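Zippered Covers: Getting Them Off, Washed, and Back On

By Rosimeire Teixeira

Taking a cover off a foam cushion is easy. Putting it back on is like dressing a toddler who has decided against pants. After 11 years of doing it badly I have a few habits to pass along.

Do the corners first. Turn the cover inside out, reach in, grab the far corners of the foam through the fabric, and peel the cover down over it like a sock. Once the far end is seated, the rest mostly behaves. Then go back to the corner where the zipper stops and gather the layers together before you tug – pulling on one layer only drags the seam sideways.

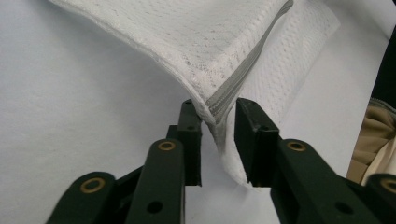 White mesh, gray zipper, everything bunching toward the corner.

Wash it closed. An open zipper chews on mesh all through the cycle, and it will find your one good sweater too. Cold water, gentle spin, no softener. I hang mine over 3 hangers and leave it overnight.
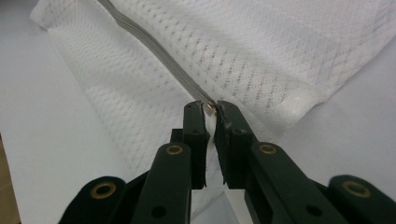 Stuck zippers get blamed on the zipper, when the usual culprit is a fold of fabric riding in the teeth. Lay the cover on a table and smooth both sides before you touch anything. A small metal pull like the one on this gray zipper gives you very little to hang on to, so pinch it right at the end and keep it in line with the teeth. If it still sulks, rub a plain candle along the track and go five inches at a time. Swearing is optional, but I've never managed without.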